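PRESS RELEASE

For immediate use, March

Skiltero opens orders for hand-held gripper kit, with a price list you can plan round

Diswood: Skiltero is taking orders from Friday for its hand-held gripper sets, aimed at laundries, care providers and colleges who want to budget for cloth-handling automation this year and don't want to buy a full robot line first.

Single gripper £865. With mount and spare finger pads, £942. Prices held untill the end of the financial year. Orders of 60 or more by separate quote.

"Buyers kept asking us what the first step costs," said Encarnación Lozano, head of sales. "So we put it on one page. Gripper, pads, training day, done."
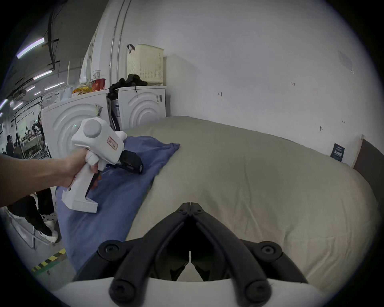

Trigger-operated gripper on blue cloth, washing machines behind.

The sets are used by people, by hand, to record how fabric is picked up, pulled and laid out. Recordings then go towards training a robot arm. Beds, cushions, ordinary rooms. No cell, no fencing, no floor works to cost in.

Coughlan, the linen hire firm, has put the kit in its plan for the coming year. Colm Ó Gríofa, operations manager there, said the budget was drawn up in two parts, hand-helds now and arms later, if the numbers stand up.

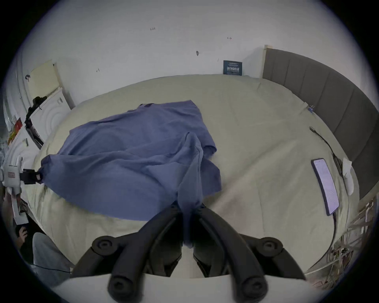 "Soft goods are the awkward bit," he said. "Boxes we could of automated years ago. A thing with no fixed shape, that's where the money goes, and I'd sooner spend a little finding out."

Advice for anyone writing a bid: allow for two grippers per station. Allow for storage, the files are big. Put staff time on its own line, it gets forgotten and then it eats the rest. Finger pads are a consumable, sold in packs of 100.

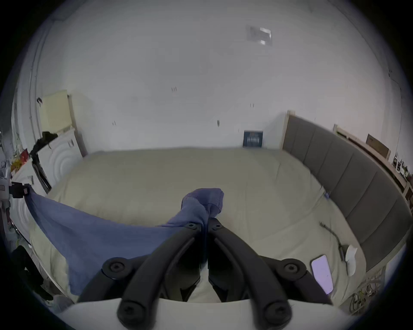 Blue cloth pulled taut between gripper and clamp over the bed.

Demo sessions at the Roltodham site, mornings only, booking needed. Bring your own linen if you like. Finance staff welcome as well as engineers, Elikem Issahaku will go through lease terms and service cover with them seperately.

Delivery is in order of payment. Lease option to follow, terms not final yet.

Press and bookings: Bríd Tierney, Skiltero press desk, Diswood.

ENDS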